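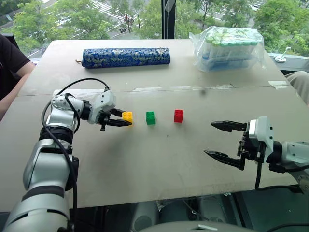
창가 탁자

녹화까지 35분. 에산이 없다.

화장실에도 없고 분장실에도 없고 흡연하는 데도 없고. 전화는 꺼져 있다. 꺼져 있는 게 아니라 받지 않는 건가. 신호가 두 번 가다 끊긴다. 다시 걸었다. 또 끊긴다. 나는 복도 끝에서 끝까지 뛰었고 방송국 복도라는 게 왜 다 똑같이 생겼는지 세 번째 모퉁이에서 이미 길을 잃었다. 소화기. 포스터. 소화기. 포스터. 포스터에는 샤지아 파루키가 팔짱을 끼고 웃고 있다. 구메로 쇼. 밤 열한 시. 솔직한 사람들이 오는 곳.

솔직한 사람들 좋아하시네.

"모신 씨죠? 하시미 씨 매니저분?"

헤드셋 낀 여자애가 나를 붙잡았다. 스물둘쯤 됐을까. 볼펜을 귀에도 꽂고 손에도 들고 있었다.

"네. 네 맞아요."

"마이크 차셔야 되는데."

"지금 옷 갈아입고 있어요. 5분만."

"어느 방에서요?"

"5분만요."

여자애는 나를 보다가 헤드셋에 대고 뭐라고 했다. 5분이요, 라고 한 것 같다. 나는 반대쪽으로 걸었다. 뛰면 안 될 것 같아서 걸었다. 모퉁이 돌자마자 뛰었다.

에산 하시미를 모르는 사람은 이제 많다. 예전에는 없었다. 자리코라고 하면 택시 기사도 알고 택시 기사 딸도 알고, 결혼식마다 두 번씩 틀었다. 신랑 쪽이 한 번 신부 쪽이 한 번. 둘이었다. 에산이 노래하고 타리크 파라차가 나머지를 다 했다. 곡 쓰고 기타 치고 계약서 읽고 에산 여권 챙기고. 나는 그때 운전을 했다. 봉고차. 뒷문이 잘 안 닫혀서 끈으로 묶고 다녔다. 지금도 운전은 내가 한다. 차만 바뀌었다. 그것도 내 차다.

깨진 건 더블린에서였다. 다이크스트라 호텔. 7월. 그날 밤에 뭐가 있었는지는 아는 사람이 넷이다. 에산, 타리크, 나, 그리고 로칸 헤퍼넌이라고 그때 공연 붙여 준 사람. 그런데 기사는 수백 개가 나갔다. 여자 때문이다. 돈 때문이다. 여자랑 돈 때문이다. 제키어에서는 칼부림이 났다고 썼다. 칼이라니. 룸서비스 버터나이프도 없었는데.

오늘 그 얘기를 하러 나온 거다. 샤지아 파루키가 석 달을 졸랐다. 정확히는 작가가 나를 졸랐고 나는 에산을 졸랐다. 출연료가 괜찮았다. 밀린 집세가 해결되는 정도. 에산은 처음에 안 한다고 했고 두 번째에도 안 한다고 했고 세 번째에는 설거지를 하면서 아무 말도 안 했다. 그래서 한다고 전화했다.

주차장에 내려가 봤다. 내 차 있다. 에산 없다. 조수석에 재킷이 있다. 무대에서 입으려고 세탁소에서 찾아온 거. 비닐도 안 벗겼다.

나는 그걸 들고 다시 올라왔다. 엘리베이터가 층마다 섰다. 2층에서 개를 안은 남자가 탔고 개가 내 재킷에, 아니 에산 재킷에 코를 댔다. 비닐이 있어서 다행이었다.

"연예인이세요?" 남자가 물었다.

"아니요."

"그럴 것 같았어요."

25분 남았다. 전화가 왔다. 에산인 줄 알고 이름도 안 보고 받았다.

"모신? 나 로칸이야."

몇 년 만인가. 목소리가 똑같았다. 늘 뭘 씹으면서 전화하는 사람.

"지금 안 돼요."

"오늘 구메로 나간다며. 예고 봤어. 그날 밤의 진실, 이러던데."

"그건 거기서 붙인 거고."

"내 이름 나와?"

"모르죠."

"모르면 안 되지. 나 지금 애들 학교 운영위원도 하고 그래. 나 그 방에 없던 걸로 해 줘. 에산한테 말해. 나는 로비에 있었어. 로비에서 카드 결제를 하고 있었다고."

"로비에 없었잖아요."

"결제를 하긴 했어, 나중에. 카펫값."

그건 맞다. 카펫값이 나왔다. 에산이 토해서.

끊었다. 바로 또 왔다. 안 받았다. 문자가 왔다. '로비. 알겠지.'

다시 복도. 이번에는 매점 쪽으로 갔다. 매점 아줌마한테 사진을 보여 줬다. 전화에 있는 게 옛날 앨범 사진밖에 없어서 그걸 보여 줬다. 머리를 어깨까지 기르고 눈 화장을 한 에산.

"어머 자리코."

"네. 혹시 보셨어요?"

"봤지, 두 번 갔지. 체육관에서 했을 때도 가고. 나 이 사람 말고 옆에 사람 좋아했어. 기타. 그 사람은 뭐해 요즘?"

"아니 오늘요. 오늘 여기서요."

"오늘? 오늘 여기 왔어?"

아줌마가 거스름돈 통을 닫고 앞치마를 만졌다. 머리도 만졌다. 나는 물 한 병을 사고 나왔다. 안 사면 이상할 것 같아서. 재킷, 물, 전화. 손이 모자랐다.

헤드셋이 또 왔다.

"모신 씨. 5분 지났는데요."

"거의 다 됐어요. 넥타이."

"그 옷 지금 들고 계신 거 아니에요?"

"이건 두 번째 옷."

"저희 의상 교체가 없는데..."

"혹시 몰라서 가져온 거예요. 땀이 많아요, 이 사람이."

내가 땀이 났다. 여자애가 시계를 봤다. 나도 봤다. 여자애가 목소리를 낮췄다.

"저기, 파루키 선생님이 매니저분 좀 보자고 하세요."

샤지아 파루키의 방은 생각보다 작았다. 거울 앞에 앉아서 샌드위치를 먹고 있었는데 빵은 안 먹고 속만 꺼내 먹었다. 가까이서 보니까 화면보다 피곤해 보였다. 맨발이었다. 구두는 탁자에 올려져 있었다. 탁자에 구두 올리면 재수 없다고 우리 어머니가, 아니 그 얘기 할 때가 아니고.

"없죠?"

"네?"

"하시미 씨. 도망갔죠?"

"옷을 갈아입고 있습니다."

샤지아가 내 팔에 걸린 재킷을 봤다. 나도 봤다. 세탁소 딱지가 달랑거렸다. 하시미, 다림질, 풀 먹이지 말 것.

"괜찮아요. 열 명 중에 한 명은 가요. 배우가 제일 많고 그다음이 정치인. 가수는 보통 술 먹고 돌아오죠. 술 해요?"

"끊었습니다. 오래됐어요."

"그럼 곤란하네."

샤지아가 오이를 집어 먹었다. 그러더니 서랍에서 종이를 꺼냈다. 질문지였다. 내가 받은 거랑 달랐다. 내가 받은 건 한 장이었는데 이건 두꺼웠다. 맨 뒤에 노란 메모지. 게스트 2, 파라차, 32분 등장.

두 번 읽었다.

"타리크가 와요?"

"와 있어요. 옆 건물에. 일부러 떨어뜨려 놨는데."

"에산이 알아요?"

"알면 재미없죠. 몰라야 되는 건데, 근데 지금 보니까 알았나 봐요."

나는 물을 마셨다. 물이 에산 거였는데 그냥 마셨다. 타리크 파라차. 그날 이후로 한 번도 못 봤다. 카드는 왔다. 내 딸 낳았을 때. 주소도 없이 돈만 조금 들어 있었다. 에산한테는 말 안 했다.

"이거 계약에 없잖아요."

"있어요. 7항. 제작진은 추가 출연자를 둘 수 있다."

읽었어야 했는데. 계약서는 원래 타리크가 읽었다.

"제가 뭐 싸움 붙이려는 거 아니에요." 샤지아가 구두를 신었다. 한 짝 신고 말했다. "아니다, 붙이려는 거 맞아요. 시청률이 안 좋아요. 다음 달에 이거 없어질 수도 있어. 그러니까 찾아와요. 그쪽도 돈 필요하고 나도 필요하고."

나머지 한 짝을 신었다. 훨씬 커졌다.

옆 건물은 연결 통로로 가야 했다. 유리로 된 통로. 밖은 비가 오고 있었고 아래로 팬인지 직원인지 우산 몇 개가 서 있었다. 나는 그냥 갔다. 왜 갔는지 모르겠다. 에산을 찾아야 되는데 발이 그쪽으로 갔다. 생각해 보면 20년 가까이 에산이 없어지면 제일 먼저 타리크 방에 갔다. 버릇이다. 거의 늘 거기 있었고. 둘이 싸우고 나서도 거기 있었다. 싸운 사람 방에 가서 자는 인간이었다 에산은.

문이 네댓 개. 이름표 없음. 첫 번째는 잠겼고 두 번째는 어린이 합창단이었다. 전부 나를 봤다. 양 옷을 입고 있었다. 미안하다고 하고 닫았다.

세 번째 문 앞에서 소리가 들렸다.

노래는 아니고. 콧소리 같은 거. 음을 찾는 소리. 기타는 없었다. 누가 탁자를 손바닥으로 치고 있었다. 느리게. 자리코 두 번째 앨범에 들어가려다 안 들어간 곡이었다. 제목도 없었다. 봉고차 뒤에서 만든 거. 그때 뒷문 덜컹거리는 소리에 박자를 맞춰서, 그래서 우리끼리는 그냥 '문짝'이라고 불렀다.

나는 안 열었다. 재킷 비닐이 바스락거려서 팔을 뗐다.

"거기 낮아." 타리크 목소리. 늙었다.

"안 낮아."

"낮아. 너 옛날에도 거기 낮았어."

"목이 안 올라가. 이게 다야."

"그럼 전체를 내려야지. 왜 거기만 내려."

탁자 치는 소리. 다시. 이번엔 더 낮은 데서 시작했다. 에산 목소리가 그렇게 밑에 있는 건 처음 들었다. 갈라지고. 숨이 많이 새고. 근데 좋았다. 아니 모르겠다 좋은 건지. 내가 오래 못 들어서 그런 건지도.

전화가 떨었다. 로칸. 로비. 로비라고. 무음으로 돌렸다.

다이크스트라 호텔에서 무슨 일이 있었냐면. 별거 없다. 에산이 사흘째 안 자고 있었고 다음 날 공연이 두 개였고 로칸이 하나를 더 잡아 왔다. 타리크가 안 된다고 했다. 에산이 된다고 했다. 타리크가 너 지금 네 꼴을 보라고 했고 에산은 네가 내 엄마냐고 했다. 그러고 토했다. 타리크가 수건을 가져와서 카펫을 닦았다. 무릎 꿇고. 나는 물을 가지러 갔다. 돌아오니까 타리크가 수건을 세면대에 빨아서 널고 있었다. 다 널고 나서 말했다. 나 이제 그만할게. 조용하게 했다. 그게 끝이다. 공항 가는 택시는 내가 불러 줬다.

칼도 여자도 없었다. 그래서 아무도 안 믿었을 거다. 에산도 어디 가서 말 안 했다. 수건 얘기를 못 하겠다고, 한 번 그랬다. 내 딸 돌잔치 날 부엌에서. 그날도 설거지하면서. 다른 건 다 해도 그 수건은 못 하겠다고.

안에서 웃는 소리가 났다. 누가 웃은 건지는 모르겠다.

문을 두드렸다. 두드려야지 어떡해. 시간이 없는데.

"모신이지?" 에산이 말했다. "들어와. 문 닫고."

에산은 바닥에 앉아 있었고 타리크는 의자에 있었다. 타리크는 머리가 하나도 없었다. 안경을 썼고 배가 나왔다. 은행에 가면 있는 사람 같았다. 나를 보더니 일어나려다가 무릎을 잡고 도로 앉았다.

"너 살쪘다." 타리크가 나한테 말했다.

"형은요."

"나도."

더 할 말이 없었다. 재킷을 내밀었다. 에산이 안 받았다. 타리크가 받아서 비닐을 벗기고 세탁소 딱지를 뗐다. 뗀 딱지를 주머니에 넣었다. 자기 주머니에. 옛날에도 그랬다. 쓰레기를 다 자기 주머니에 넣는 사람.

"어떻게 알았어?" 내가 에산한테 물었다. "형 온 거."

"몰랐는데."

"그럼 여긴 왜 왔어."

"화장실 찾다가. 저쪽은 사람이 너무 많아서. 지나가는데 누가 기침을 하더라고."

"기침?"

"타리크 기침이잖아. 그걸 왜 몰라."

타리크가 기침을 했다. 일부러 한 건 아닌 것 같다.

"나가야 돼." 내가 말했다. "나가서 그날 얘기를 해야 돼. 형은 32분에 나오고. 에산은 놀래야 되고."

"놀래라고?"

"모르는 걸로 되어 있어."

에산이 타리크를 봤다. "너 얼마 받냐."

타리크가 얘기했다. 에산보다 많았다. 에산이 나를 봤다. 나는 재킷 비닐을 접었다.

"뭐라고 할 거야, 가서?" 타리크가 물었다. 에산한테. 그냥 묻는 것처럼. 근데 안경을 벗어서 닦고 있었다. 안 닦아도 되는 안경을.

"몰라. 칼 있었다고 할까."

"칼은 누가 들었는데."

"네가."

"왜 내가."

"나는 토하고 있었으니까."

그러고 잠깐 조용했다. 합창단이 옆에서 뭘 부르기 시작했다. 양에 대한 노래였다. 에산이 일어났다. 한 번에 못 일어나고 탁자를 짚었다. 타리크가 팔꿈치를 잡아 줬는데 둘 다 그걸 안 본 척했다. 나도 안 봤다.

"수건 어쨌어, 그때." 에산이 말했다.

"뭐?"

"수건. 널어 놓은 거."

"호텔 건데 호텔에 있겠지."

"나 가져왔어."

처음 듣는 얘기였다. 나도.

"다이크스트라라고 써 있는 거. 하늘색. 그거 아직 있어. 가방에 넣어서 왔어. 로칸이 그것도 물어냈을 걸."

타리크가 안경을 썼다. 거꾸로 썼다가 다시 썼다. 뭐라고 말을 하려는데 문이 열렸다. 헤드셋이었다. 숨이 차서 말을 못 했다. 에산을 보고, 타리크를 보고, 둘이 같이 있는 걸 보고, 입을 벌렸다.

"두 분 만나시면 안 되는데요."

"안 만났어요." 내가 말했다.

"지금..."

"안 만난 걸로 해요. 마이크 어디서 차요?"

여자애가 귀에 꽂은 볼펜을 뺐다가 도로 꽂았다. 헤드셋에서 누가 소리를 지르고 있었다. 나한테까지 들렸다. 찾았어? 찾았냐고.

"찾았어요." 여자애가 말했다. "한 분요."

통로를 뛰었다. 에산은 안 뛰었다. 빨리 걷는 정도. 재킷 소매에 팔을 넣으면서. 단추 하나가 없었다. 세탁소 놈들. 내가 뒤에서 깃을 내려 줬다. 비가 더 왔고 유리에 우리 셋이 비쳤는데 헤드셋이 제일 앞이고 내가 제일 뒤고.

"놀라는 거 어떻게 하지." 에산이 말했다.

"그냥 가만히 있어. 원래 놀라면 가만히 있잖아."

"내가?"

"응. 그때도 가만히 있었어."

에산이 대답을 안 했다. 말하고 나서 아차 했는데 이미 했고.

스튜디오 문 앞에서 어떤 남자가 에산 셔츠 속으로 손을 넣어 선을 빼고 허리에 상자를 달았다. 3분이라고 했다. 객석에서 박수 연습을 시키고 있었다. 작게, 더 크게, 아주 크게. 샤지아가 반대편에서 큐카드를 넘기다가 이쪽을 보고 엄지를 들었다. 그 옆에 매점 아줌마가 있었다. 앞치마는 벗고. 어떻게 들어왔는지 모르겠다.

"모신아."

"왜."

"그 노래 말이야. 끝에 두 줄 가사가 뭐였지."

생각이 안 났다. 뒷문 덜컹거리는 소리밖에 생각이 안 났다. 나는 운전을 했으니까. 앞만 봤으니까.

"타리크 형이 알겠지."

"걔도 모른대."

"그럼 없는 거 아냐? 안 쓴 거 아냐?"

"있었어." 에산이 말했다. "있었는데."

남자가 에산 마이크를 톡톡 쳤다. 불이 들어왔다. 손가락으로 입을 막는 시늉을 했다. 이제 들린다고. 에산이 고개를 끄덕이고 물을 달라고 손을 내밀었고 나는 빈 병을 줬다. 음악이 나왔다. 아주 크게, 박수.

에산이 들어갔다. 나는 모니터 쪽으로 뛰었다. 케이블에 걸려 넘어질 뻔 했다. 화면에 에산이 나오는데 단추 없는 게 보였다. 보여도 너무 잘 보였다. 샤지아가 일어나서 안아 주고 앉으라고 하고, 자기도 앉고, 다리를 꼬고, 카드를 내려놓았다.

"에산 씨. 그날 밤 호텔 방에 누구누구 있었어요?"

주머니에서 전화가 떨었다. 보나마나 로칸이다.

에산이 손을 무릎에 올렸다. 손바닥으로 무릎을 한 번 쳤다. 느리게. 또 한 번.

"넷이요." 에산이 말했다. "한 명은 물 가지러 가고 없었고."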